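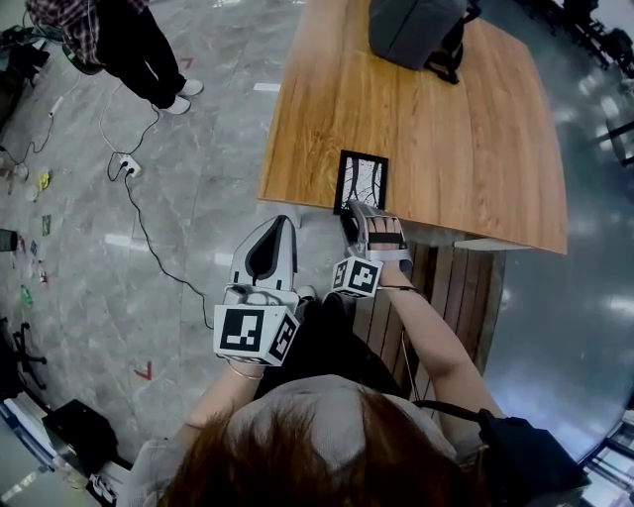

Juder Gripper Set, version 2
README for the Nerkstead Robotics Club data project

Hello and welcome! Juder is a set of short recordings of people doing everyday tabletop jobs with hand-held grippers. Our club made all of it: the task list, the recordings, the labels and the slightly messy scripts. We had a great time doing it and we'd love for other student teams to use it, break it and tell us what's wrong with it.

What's in the download

tasks.csv has one line per task with a short name and the full instruction as it was read to the wearer.
episodes/ holds the recordings, one folder each. Every folder has the video from the grippers, the video from the head camera, the gripper poses and a notes.txt.
calib/ holds camera calibration files. Use the ones in here and skip the ones from version 1, which had left and right swapped.
tools/ is where you'll find the loader, the trimmer and the marker checker.

Size

There are more than 400 episodes across 47 tasks. Tasks are things like picking up a flat object near a table edge, passing an item from one hand to the other, or moving something into a bag. Flat objects were our favorite headache, and we have lots of tries at them (the failed ones are in there too, labeled fail, and please don't throw them out!).

How we recorded

We worked in teams of 4, swapping jobs so everybody got time with the grippers on. One person wears the rig and the others read the task, reset the objects and watch the marker checker. The cubes with printed markers let us line up the left hand, the right hand and the head view afterward. Keep the cubes facing something that can see them. If both go out of view for long, the pose track drifts and the episode gets flagged.
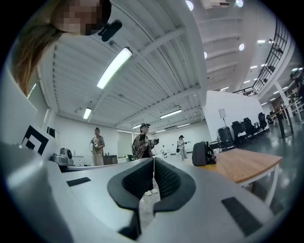 One note from Stamatopoulos, sent in after trying the loader, was that the left and right streams should be trimmed to the same start time before anything else happens, and that the default gap setting lets too much through. We agree! The new default is in tools/trim.py, and the old one is still there as an option if you need to match earlier results.

Getting started

Unzip everything into one folder, run tools/check.py first, then tools/load.py with the name of a task. If check.py complains about a missing pose file, look in notes.txt for that episode before you write to us. The Vekon converter works on these files too, but it drops the fail labels, so copy those over by hand.

Known problems

Some clips have strong ceiling light glare on the floor, and the marker checker misses a few cubes there.
Faces are blurred or blocked out in the release. If you spot one we missed, tell us and we'll pull the episode.
Timestamps in the first January batch run slightly fast. The loader fixes this unless you pass the raw option.

Last updated 01/01/2018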